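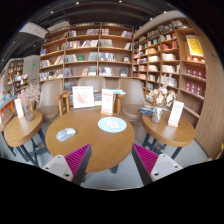

Kolix, pince à deux doigts pour la remise en ordre des tables

La Kolix est une pince électrique destinée aux essais de rangement dans les lieux ouverts au public : librairies, salons de lecture, cafés. Les tâches visées sont courantes : ramasser une souris d'ordinateur, replacer un set de table, redresser une carte de menu dans son support.

Ce que la pince fait aujourd'hui

Prise d'objets rigides posés à plat, jusqu'à 300 g. Livres fermés, souris, petits cadres. Lors de nos essais d'avril, 428 prises ont été tentées sur 11 objets. Les objets rigides ne posent plus de difficulté particulière.

Ce qu'elle ne fait pas encore

Les sets de table minces restent difficiles à décoller du plateau. Les fleurs séchées sont à exclure : les tiges cassent. Le tri d'une pile de magazines demande encore une personne. « Pour débarrasser une table entière, un employé va plus vite », indique Thibault Vidal, responsable des essais.

Caractéristiques

Doigts : deux, corps blanc
Patins : striés, magenta, remplaçables
Charge maximale : 300 g
Garantie : 10 mois

Contenu du carton

Pince, câble, jeu de patins de rechange, notice en français.

Commande et location

Distribution : Kalinowski. Prix sur devis. Contact technique : Danuta Kurek, de 9 h à 16 h.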